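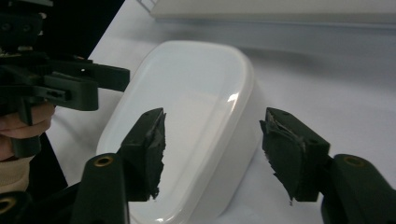
Werkstattbuch Möbelaufarbeitung, Eintrag Freitag, September

Gegenstand: Kommode aus der Haushaltsauflösung Drorlow, drei Schubladen, Nussbaum furniert auf Weichholz. Zugangsnummer 273. Fortsetzung des Eintrags zur Schadensaufnahme.

Ausgangszustand: Der Korpus steht gerade, die Rückwand ist zweiteilig und an der linken Seite gerissen. Das Furnier der Deckplatte hat sich an der vorderen Kante auf einer Länge von 246 mm gelöst, zwei kleine Fehlstellen liegen neben dem rechten Eckstollen. Die mittlere Schublade klemmt. Ihre Laufleisten sind einseitig abgenutzt, sodass die Front beim Schließen nach unten kippt. Beschläge vollständig, jedoch stammt der untere rechte Griff erkennbar von einem anderen Stück. Geruch nach Keller, kein frischer Wurmbefall festgestellt. Die alten Fluglöcher an den Füßen wurden bereits bei der Annahme dokumentiert.

Arbeitsbeginn 8 Uhr. Schubladen entnommen und rückseitig mit Bleistift beschriftet. Die alten Papiereinlagen wurden herausgelöst. In der obersten Schublade befand sich unter der Einlage eine zweite, ältere Lage mit blauem Streifenmuster, die sich nur in Teilen abnehmen ließ. Der größte zusammenhängende Bogen wurde zwischen Löschkarton gelegt und soll der Kundschaft bei der Abholung mitgegeben werden.

Reinigung der Oberflächen mit dem Reiniger Numetti, zunächst verdünnt, auf der Innenseite des linken Seitenteils erprobt. Keine Verfärbung des Lappens über den üblichen Schmutz hinaus, daher Anwendung auf dem gesamten Korpus. Die Deckplatte musste zweimal behandelt werden. Danach zeigte sich ein ringförmiger Fleck links hinten, der vorher unter der Wachsschicht kaum zu erkennen gewesen war. Eine Aufhellung wird vorerst zurückgestellt.

Furnier an der Vorderkante: Alte Leimreste mit dem Spachtel und wenig warmem Wasser entfernt, Trocknung bis 11 Uhr. Anschließend Warmleim eingebracht, Trennpapier und Zulage aufgelegt, mit Zwingen gespannt. Die Zulage war an einem Ende leicht verzogen und wurde nach dem ersten Anlegen ausgetauscht. Es wird darum gebeten, die verzogene Leiste nicht wieder in das Regal für Zulagen zu legen. Sie ist mit rotem Band gekennzeichnet und kann als Rührholz verwendet werden.
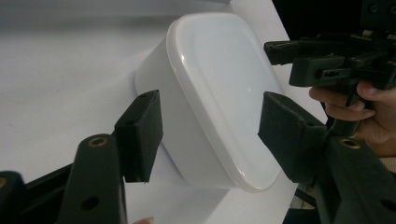 Für die Fehlstellen neben dem Eckstollen wurde im Furnierbestand nach passendem Material gesucht. Der Bogen aus der Lieferung Bradby ist in der Farbe geeignet, die Maserung verläuft jedoch deutlich lebhafter als am Original. Ein Reststück aus dem zerlegten Schrank vom Frühjahr kommt näher heran, ist aber dünner und müsste unterlegt werden. Entscheidung zugunsten des Reststücks. Zuschnitt erst nach vollständiger Aushärtung der Vorderkante.

Laufleisten der mittleren Schublade: Die rechte Leiste wurde abgenommen. Sie war genagelt und zusätzlich verleimt, die Nägel saßen fest und mussten einzeln freigelegt werden. Eine neue Leiste aus Buche, Länge 544 mm, wurde zugeschnitten, gehobelt und zunächst trocken eingesetzt. Die Schublade läuft damit waagerecht, stößt aber hinten leicht an. Vor dem Verleimen ist das hintere Ende nachzuarbeiten. Die linke Leiste bleibt erhalten und wird lediglich gewachst.

Rückwand: Riss auf der Innenseite mit Leinenstreifen hinterklebt. Ein Austausch des Brettes wurde erwogen und verworfen, da die Kundschaft ausdrücklich den Erhalt der alten Teile wünscht und der Riss nach dem Aufstellen an der Wand nicht sichtbar sein wird.

Griff: Der abweichende Griff wurde demontiert. Im Beschlagkasten fand sich kein Gegenstück. Eine Anfrage bei Cuervo, Altbeschläge, ist gestellt; Lochabstand und Umriss wurden auf Karton übertragen und der Anfrage beigefügt. Sollte bis zur Oberflächenbehandlung keine Antwort vorliegen, wird der vorhandene Griff wieder angebracht und farblich angeglichen.

Materialverbrauch: Warmleim fast 200 g, Leinenstreifen aus dem Bestand, ein Stück Buchenleiste. Der Vorrat an Trennpapier ist aufgebraucht und auf der Bestellliste eingetragen. Schleifpapier mittlerer Körnung ist ebenfalls knapp.

Offene Punkte:
Zwingen frühestens am nächsten Arbeitstag lösen.
Leiste rechts am hinteren Ende kürzen, danach verleimen.
Furnierflicken zuschneiden und unterlegen.
Wachsprobe in zwei Tönen auf der Unterseite der Deckplatte anlegen.
Mit der Kundschaft klären, ob der ringförmige Fleck verbleiben darf.

Nachtrag, 16 Uhr: Spannung der Zwingen geprüft, die zweite von links leicht nachgezogen. Ausgetretener Leim feucht abgenommen. Die Kommode verbleibt auf den Böcken am Fenster und ist bis zum Lösen der Zwingen nicht zu bewegen. Die Schubladen stehen hochkant im Trockenregal, unteres Fach.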